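Noviembre, de noche ya, con el té enfriándose al lado del teclado.

Bueno, pues se acabó. El equipo Chauke ya no es el equipo Chauke. Me lo contó Lwazi a mediodía con un mensaje lleno de mayúsculas y yo todavía no me he hecho a la idea (¡y mira que llevábamos meses oliéndolo!). La estructura pasa entera a manos de los de Brekudach, se cambia el nombre, se cambian los colores y el taller de Skavside se vacía antes de Navidad. Los coches se van a Driltidby, a una nave que según Charmaine Hendricks parece un supermercado.

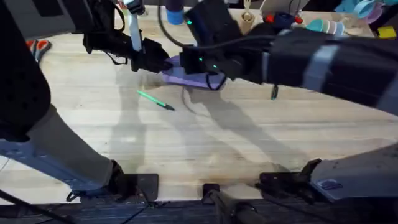 Lectura: 2 min

Yo le tengo un cariño tonto a ese taller. La primera vez que fui llovía a mares y Marthinus Pillay me dejó pasar hasta el foso, donde tenían el turismo blanco con el motor fuera. Me explicó la caja de cambios durante una hora larga y no entendí ni la mitad, pero salí oliendo a aceite y feliz. Desde entonces no me he perdido casi ninguna carrera en casa, ni siquiera aquella de las 100 vueltas en la que se nos paró el coche a dos del final, yendo segundos. Qué disgusto, madre mía. Todavía discuto con Lwazi si fue la bomba de gasolina o que iban justos de combustible.

Él está furioso, claro. Dice que no piensa renovar el abono y que Brekudach puede pintar los coches de rosa si quiere, que a él le da igual. No le da igual. 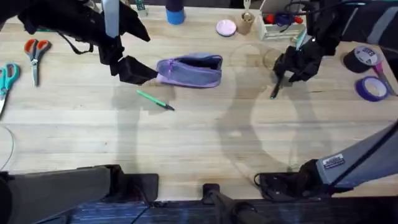
A mí lo que me preocupa es la gente. Marthinus tiene la casa a diez minutos del taller y una hija en el instituto, y no lo veo mudándose a Driltidby para apretar tuercas en una nave nueva. Le he escrito y me ha contestado con un pulgar hacia arriba, que viniendo de él puede significar cualquier cosa. De Khanyisile Sithole sí se sabe que sigue al volante la temporada que viene, y menos mal, porque con ella en la parrilla iré a verlos aunque se llamen de otra manera. ¡Qué adelantamiento el de la última carrera, por fuera y con las gomas hechas polvo!
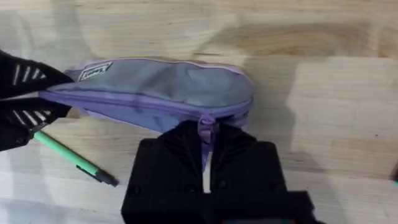
Estuche sobre la mesa.

Para la despedida en Skavside esperan a unas 3000 personas, que me parecen muchísimas para ese aparcamiento. Charmaine Ntuli lleva los bocadillos y yo me encargo de la pancarta vieja, la verde, si es que la encuentro, porque en el trastero no está. Mañana llamo a mi hermano, que igual se la quedó él después de la cena del año pasado.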